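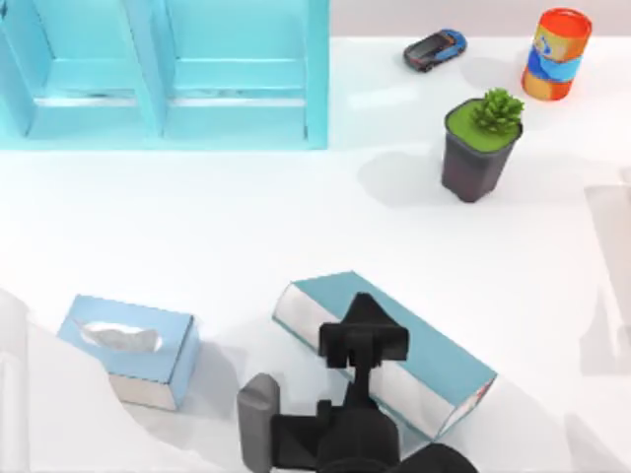
Light blue shelf unit, with a potted plant, a can and a toy car on the white tabletop.

STONLOW SWAP ROOM REOPENS IN JUNE WITH LONGER HOURS

I've been waiting months to write this one! The Stonlow Swap Room is opening its doors again in June, in the old Baysal building on the corner, and we'll be staying open until 8 in the evening so people with day jobs can finally get in.

If you haven't been before, you bring household things you don't need and take home things you do. No money changes hands. Last year 3592 items found a new home through us, mostly kitchenware, toys and small furniture – plus one accordion, which I still miss. 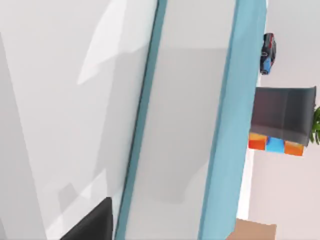
By Elif Naz Güler, Stonlow Swap Room

The building went up in 1890 as a seed store, and it needed a lot of love. Emlyn Penry rewired the ground floor and talked us out of carpet (he was right). Uriel Alarcón has sorted out the back stairs, which no longer wobble, and there's now a proper ramp at the side door.

We can hold up to 900 items at a time, so please don't bring everything at once. Clean and working is all we ask. We can't take mattresses, car seats or anything that runs on gas.

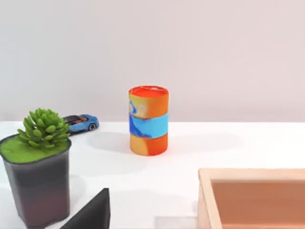 Toys were the first thing to run out last spring, and I'd love to start June with more of them. Puzzles are fine as long as you've checked the pieces. Ataberk Ekinci will be at the drop-off desk in the mornings and he's happy to help unload your car.

Taner Gökçe is also bringing back his repair table, so if your lamp or toaster has given up, carry it in and he'll take a look. Bring the plug and any loose screws with you.

Reporters are welcome to come by before we open. Ask for me at the side door, and I'll show you around and put the kettle on.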